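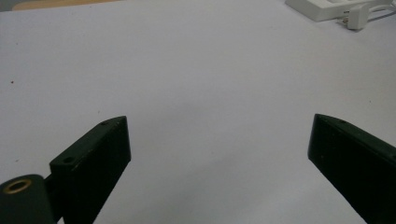

Okay, week 7, and we finally get to the question you all wrote on your cards the first day: can a machine do my chores yet? My short answer is "some of them, slowly, if you set the room up for it." My long answer starts with wiping a table, the chore everybody thinks is easy. Look at the white tabletop between those two dark green fingers. It's nearly all bare, and over toward the left there are a couple of tiny dark specks, like crumbs. You or I would swipe at them without breaking off a conversation! A robot has to decide first whether a speck is dirt at all (could be a scratch, could be a shadow, could be part of the table), and then it has to know when to stop wiping. Write that down, please. Knowing when you're done is half of housework.

Second thing, cords. I love cords as a test problem because they don't have one shape. A mug is a mug wherever you put it, but a thin white cable on a white table changes every time you touch it, and it barely shows up against the background. Add a plug and now you've got something stiff on the end of something floppy. When Laimutė Sproģis visited us in June she told the class she'd trade all her stacking demos for one machine that could tidy the cables behind her desk. I'm with her.

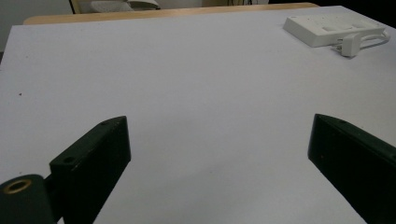 So how do people get at this? Mostly by showing. You do the chore yourself with the gripper in your hand, over and over, and the machine learns from the recordings. The Clarberg reading (skip section 2, it's just math we've already done) used some 200 tries at clearing a table, and 19 of them had to be tossed when the person doing it got bored and used an elbow. I laughed out loud at that. It's a real issue, though: people don't do chores the same way twice, and a learner has to make sense of that.

Shop floors are a bit ahead of kitchens. At the Venckus plant the parts come in facing the same way all day long, so a pretty dumb arm does fine. Your kitchen doesn't do that for you. Mine sure doesn't, especially on a Saturday.

For next time: pick one chore you do at home and write down every point where you decide something. Moves don't count, only decisions. One page is plenty. Bring the Ukico handout too, we'll need the table on the back.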